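About Wallimley

Wallimley tests whether machines can do household and shop-floor chores without help. We are a staff of 11, founded by Anahera Hapeta and Bevan Rutherford. We do not build or sell robots.

Our dish-handling trial, Nakpan, covers plates and glass bowls taken from a plastic bin. A run passes if every item reaches the rack undamaged within 175 seconds. Plates standing on edge and clear glass are scored separately.
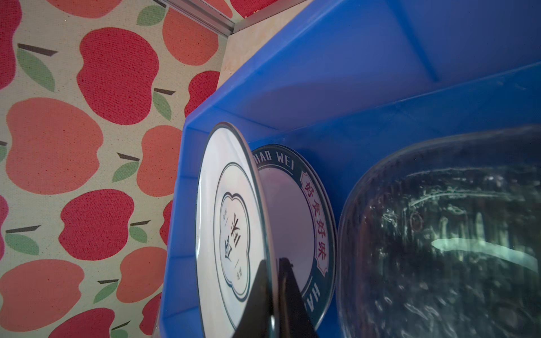
As of October we had logged 531 runs. Around 30 percent passed. Most failures were grip failures on glazed rims; the rest were time-outs. Folding and shelf restocking score lower. Our present answer on chores is "some, slowly, with a person nearby."

Yến Quách runs the test floor. Isla Cosgrove maintains the scoring rules, which are sent to clients before any trial begins. Results are released whether or not the client likes them.

Page last revised December 24, 2019.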